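Je retrouve Édgar Ccori à la terrasse du Villanueva, un peu avant huit heures du matin, parce que c'est l'heure où il accepte de parler (après, il a les yeux sur les cours et il répond par monosyllabes). Je le lis depuis des années et je l'imaginais en costume. Il arrive en polo, pose son téléphone à l'envers sur la table et commande deux cafés, les deux pour lui !

Édgar a passé une bonne partie de sa carrière à traiter des obligations d'entreprise avant de lancer Rudiven, sa lettre sur les petites capitalisations. Je lui demande tout de suite ce qui m'amène : pourquoi s'acharner sur des sociétés que presque aucun analyste ne suit ? « Parce que c'est là que je comprends ce que j'achète. Une grande banque, j'ai beau lire son rapport annuel, je referme le document et je ne sais toujours pas ce qu'elle a dans le ventre. Un fabricant de vannes avec quatre clients, je peux appeler les quatre clients. »

Et il les appelle vraiment. Il me raconte une matinée entière au téléphone avec le service achats d'une laiterie, pour savoir si elle comptait renouveler un contrat. Elle ne comptait pas. Il a vendu sa ligne l'après-midi même, à perte, et il en parle sans amertume - le titre valait encore 130 quand il est sorti, il cotait 90 au mois d'août.

Je lui avoue que moi, dans ce cas, j'attends. J'attends que ça remonte, je me raconte des histoires... Il rigole. « Tout le monde fait ça. J'ai gardé Momstead deux ans de trop. Je connaissais le patron, j'aimais bien l'usine, j'aimais bien le logo. Vous voyez le niveau de l'analyse ! »
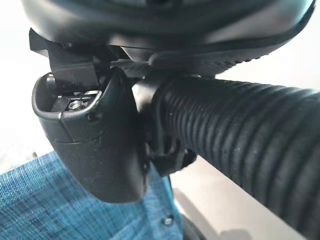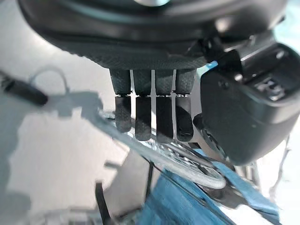 On en vient à la question que les lecteurs m'ont le plus envoyée : comment il évalue une entreprise qui ne gagne pas encore d'argent. Édgar soupire, tourne sa cuillère, puis se lance. Il regarde d'abord la trésorerie, ensuite le rythme auquel elle fond, et il divise. « Si la réponse est inférieure à dix-huit mois, je sais qu'il y aura une augmentation de capital, et je préfère acheter après. » Il se méfie surtout des dossiers qui se vendent tout seuls sur une photo. Une main robotisée gris foncé avec ses quatre doigts bien parallèles, c'est magnifique sur la couverture d'une présentation aux investisseurs, me dit-il, et ça ne renseigne en rien sur la marge brute. Lui commence par les annexes, dans l'ordre inverse des pages, et il lit les engagements hors bilan avant de savoir ce que la société fabrique.

C'est une méthode qu'il tient de Tsehay Kahsay, avec qui il a partagé un bureau à ses débuts. « Tsehay cachait le nom de la boîte avec un bout de papier. On lisait les chiffres, on disait achète ou n'achète pas, et seulement après on soulevait le papier. J'ai eu de sacrées surprises. » Ils s'écrivent encore, et pas toujours pour être d'accord : elle trouve qu'il garde trop de liquidités, il trouve qu'elle paie trop cher la croissance.

Son portefeuille compte peu de lignes, et il refuse de me les donner toutes (j'ai insisté, croyez-moi). Il lâche quand même Kusus, un loueur de matériel de chantier qu'il suit depuis l'introduction en Bourse. Le carnet de commandes lui plaît, la dette un peu moins. Il en a lu 511 pages, prospectus et avenants compris, et il me cite de mémoire une clause sur le refinancement que je n'ai pas comprise. Je la lui fais répéter. Je ne la comprends toujours pas !

Et les taux, alors ? Il hausse les épaules. Il a cessé de faire des prévisions après s'être trompé trois fois de suite dans le même sens. Il vérifie simplement qu'aucune de ses sociétés n'a une grosse échéance à rembourser dans l'année, et pour le reste il laisse les autres commenter.

Son téléphone vibre contre la table, il ne le retourne pas. Il est neuf heures moins cinq. Il finit son deuxième café, me demande ce que j'ai, moi, en portefeuille, et je change de sujet.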